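Handheld grippers for tabletop demos: wide paddle jaws or narrow fingers?

Sharon Lukumay
Posted in June

Hi all, I'm trying to settle on one pair of handheld grippers for recording two-handed tabletop tasks and I keep going back and forth. I've borrowed a set of Ilports with flat paddle tips and I have a quote for the Zonsides, which come with narrow fingers. The jobs are small household stuff, mostly picking things up, turning them over and standing them in a rack.

My trouble with the paddles is thin rod. They close on it fine, but then the rod wants to roll between the faces and whatever I'm holding swings down. Flat things like lids and envelopes are great though!
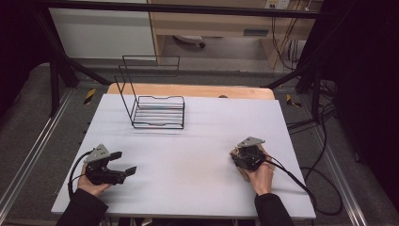 The other thing is the cables. By the end of an afternoon my right wrist is tired, and I can't tell if that's the weight of the gripper or me fighting the wire. Budget tops out at 2,000 for the pair. Has anyone used both?

Bernadette Ní Chonaill

I've had both on my bench - kept the paddles in the end. For the rolling, stick a strip of thin rubber on each face and cut one shallow groove across it, straight down the middle. Rod drops into the groove and stays put, and you still have most of the flat for lids. The Zonside fingers hold wire nicely but I dropped a lot of envelopes with them.

On the wrist, try clipping the cable to your sleeve near the elbow with some slack below it. Took me a week to think of that, and it helped more than swapping grippers did. Do 80 practice picks with each set before you pay for anything, and write down the drops.

Sampaio

zonside all the way, paddles are clumsy. mine were 700 each used

Brindport

Can't speak to the Zonsides, but check that the jaws open wide enough for your biggest item. I didn't, and ended up sending a pair back.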